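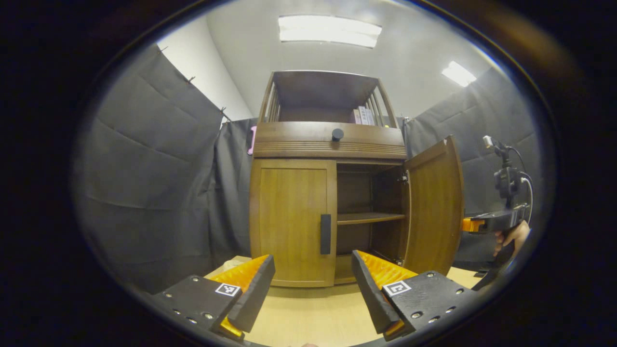
Equipment Spending, September to Date

Prepared for Young-sook Choo, Monday, November 11, 2024

The short version: we have spent less than you gave us and we would like the rest of it anyway.

We own two pairs of hand-held grippers, and cabinet work uses a pair at a time, one device in each hand. On paper that leaves a spare pair. In practice the spare pair has been donating screws and cables to the first pair since September, and will soon qualify as a parts bin. We are asking to buy 4 more devices from Camon, which quoted us a delivery time of 40 days and has so far treated that number as a matter of honor.

The orange finger pads are the running cost we forgot to budget. They wear, they get swapped, and Jaltodex sells them only in boxes sized for a much richer lab. We propose one box, to be shared with the Mahmoud project down the hall, who forgot to budget for them too.

Furniture came in under the line. The wooden cabinet has doors, a knob, an open shelf and an inside shelf, so it gives us several tasks for the price of one used cabinet. The gray fabric around the work area was also cheap, and looks it. We have no plans to upgrade.

The Tillov arm is still on hold. The sales team would like us to sign before year end, for reasons that seem to concern their year more than ours. We recommend waiting until the door-opening recordings are finished and we know what reach we need. The deposit stays in its own line until then.

Needed from you: approval for the Camon order and the pads. The revised budget sheet is in the shared folder, second tab. Please ignore the first tab.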